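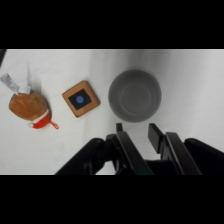 The pick-and-place exercise is the first one every new member of the Flumbridge robotics club does on the arm, and it takes one evening session. You will teach the arm where a few objects are, then write a short program that moves one of them. Lay the objects out with clear table between them, the way the block sits apart from the gray bowl, so the fingers can come down without touching a neighbor. A white surface helps too. The wrist camera picks out a dark square on a block much more easily when there is no pattern behind it.

What you need

The arm, powered on and homed
The Hevel control software, version 2 or later
A square block, something round and something soft
Your club notebook

Step 1. Set the safe height

Jog the arm up until the fingertips are well clear of the tallest object on the table. Save this position as SAFE. Every move in your program should start and end here. Keep one hand near the stop button whenever the arm is live, including when you think it is idle.

Step 2. Teach the approach points

Move the open gripper over the first object and lower it slowly at 30 percent speed. Stop 18 mm above the object and save the point. Go back to SAFE, then repeat for the others. Name the points after the objects. Last November we lost most of a session to a program full of points called P1 and P1b.

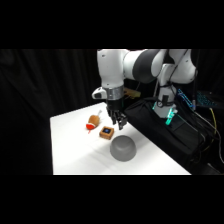
Check each point from the side as well as on the wrist camera view. The camera is mounted off center, so a gripper that looks lined up on the screen may still be a little to one side.

Step 3. Write the move

Start with the block. Turn the wrist to match its edges before you go down, or the fingers will meet the corners. Close, pause for a second, lift to SAFE, travel, lower, open. Run it once with nothing under the gripper, then with the block in place.

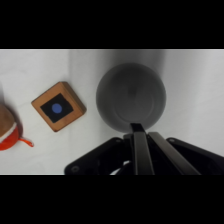
Wrist camera view, with the block turned at an angle to the table.

Step 4. Try the round and soft objects

Round objects should be gripped by the rim at low force. Soft toys need a wider opening and a slower close. Write down the force setting you end up with, because the team going to the Danbridge meet will use the same table.

Save your program in the Ambrose folder under your own name and park the arm before you switch off.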